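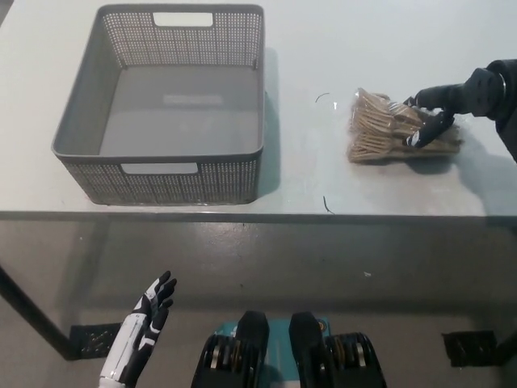

Can you have a funeral in a church if the person who died never went to one?
In the Church of England anyone who lived in the parish can have their funeral at the parish church, whether or not they ever came through the door.

I didn't know that when my uncle died in December. He had lived in Gitcombe most of his adult life, a short walk from the church, and as far as I know he went inside for two weddings and a jumble sale. My aunt wanted the service there all the same. She assumed we would have to ask a favour, so she put off ringing for several days.

The undertaker rang the vicar in the end and a date was agreed that same afternoon. The vicar, Ngân Giáp, came round to the house the evening after. She stayed for 90 minutes and spent most of it listening. She wanted to know what he did for work, what he was like when he was cross, what he had on the radio. She asked if he would have minded hymns. My aunt said he would have minded long ones.

We settled on two hymns, one reading and a poem my cousin chose. There has to be some prayer and some scripture, and the vicar was clear about that, but there was more room around it than I expected. We could have recorded music going in and coming out. Someone from the family could speak, and she asked to see the words a day or two before so that she didn't repeat them in her own talk. 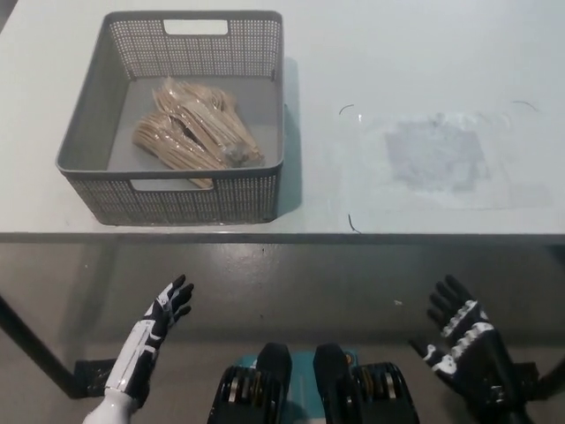 I was the one who spoke. I wrote 1240 words, read them aloud in the kitchen and cut them by half. If you are doing this, print it large and give a second copy to someone in the front row. I got through mine but I was glad my cousin had the spare.

The fees are set nationally, and the undertaker put them on the bill with everything else. Heating and the organist were extra and are up to each church, so ask for those separately. We had no organist in the end. The usual one was away and my cousin's friend from Ellau played the piano, which suited him better anyway.

We had 100 orders of service printed and ran out. People shared. There were men from the depot at Otora I had never met, and a woman who had bought eggs from him for years and knew more about his knees than I did.

He was cremated afterwards with only 4 of us there. The rest went on to Châu, the café by the bridge, and we joined them when it was over. The ashes will go in the churchyard in spring. That needs its own short service and its own form, and there are rules about what the stone can say and what it can be made of. I have the form on the side and haven't filled it in yet. My aunt wants his nickname on the stone and I've said I will ask.

She has been back to the church a couple of times since, in the middle of the morning when it's unlocked and quiet. She sits near the back for a bit and then does her shopping.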